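Arrumação > Oficina e garagem > Caixas e caixotes

Como arrumar uma caixa grande sem ter de a despejar sempre que falta uma peça

Tenho uma relação complicada com caixas grandes. Compro-as cheia de esperança, meto lá tudo e três semanas depois estou de joelhos no chão, com a caixa virada ao contrário, à procura de uma coisa do tamanho de um polegar. Em setembro passei um fim de semana inteiro a tratar disto e desde então consigo viver com elas. Vou contar como faço agora, que já houve quem me pedisse (olá, Chaminda Sultana, o teu e-mail foi o empurrão!).

Começo por esvaziar tudo. Tudo mesmo, até aquela anilha que parece colada ao canto. Estendo um lençol velho no chão e vou pousando as coisas sem pensar muito, porque se começo a decidir logo ali fico parada a olhar para um parafuso durante dez minutos. Já me aconteceu mais do que uma vez.

Com a caixa vazia, limpo o fundo. Se for de metal, ou tiver uma chapa no fundo, uso um pano húmido com uma gota de detergente da loiça e seco logo a seguir com outro pano. Os riscos ficam, paciência. Andei anos a tentar tirá-los de uma caixa da Kidholm e só consegui fazer riscos novos, mais finos e em mais direções. As paredes cinzentas aguentam bem uma esponja macia, e aquelas marcas claras de raspar com ferramentas também deixei de as perseguir.

Depois vem a parte de que gosto mais: fazer dois montes. Dois, só. Um para o que uso quase todas as semanas e outro para o que uso de vez em quando. Tentei com quatro montes, com etiquetas e cores (tenho ainda um rolo de etiquetas da Numeo praticamente novo, se alguém quiser), e o sistema durou até à primeira vez que tive pressa.

Cada monte vai para uma ponta da caixa e o meio fica livre. Parece desperdício, eu sei, a minha irmã disse-me logo que ali cabia mais uma dúzia de coisas. Mas é no meio que a mão entra, é para o meio que se puxa uma peça para a ver melhor, e é no meio que se pousa o que se acabou de tirar enquanto se procura o resto.

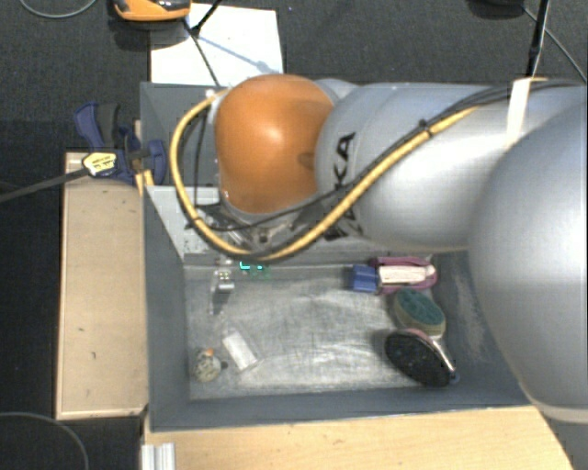

Para saber quanto espaço deixar, meço pela minha mão aberta e mais um bocadinho. Na caixa maior, que tem 50 centímetros de comprimento, isso deixa um bom corredor e ainda sobra lugar para cada grupo nas pontas. Na pequena, de 34, fica mais apertado e tive de ser mais dura na escolha do que lá ficava. Saíram duas latas de verniz seco e um carregador de um telemóvel que já não existe.

As peças mais altas encosto-as às paredes e as baixas ficam viradas para o corredor. Não empilho nada! Se uma peça precisa de estar em cima de outra, há coisas a mais e uma delas muda de casa. Nas coisas que rolam ponho por baixo um retalho de tapete antiderrapante, daqueles de gaveta, cortado à tesoura e sem grandes medições. O meu veio da loja da Sarpong e já dei cabo de metade do rolo.

Outra coisa que me ajudou foi pôr uma luz por cima da bancada. Os fundos metálicos refletem imenso e, com a lâmpada mesmo a pique, eu via mais brilho do que peças. Desviei o candeeiro (um Tondero antigo, com o braço meio frouxo) para o lado esquerdo e melhorou muito. Se a vossa caixa está numa prateleira baixa, experimentem primeiro com a lanterna do telemóvel até perceberem de que lado convém vir a luz.

A manutenção leva-me uns minutos. Quando o meio começa a encher, paro e devolvo cada coisa à sua ponta, ou então admito que aquilo nunca pertenceu ali e levo-o para dentro de casa. Deixei também um frasco de compota vazio ao lado da caixa para os órfãos: porcas soltas, tampinhas, pecinhas que não sei de onde vieram. Quando o frasco enche, espalho tudo em cima do lençol e vejo se reconheço alguma coisa. Na última vez reconheci o pé de borracha da varinha mágica, que andava a coxear há meses.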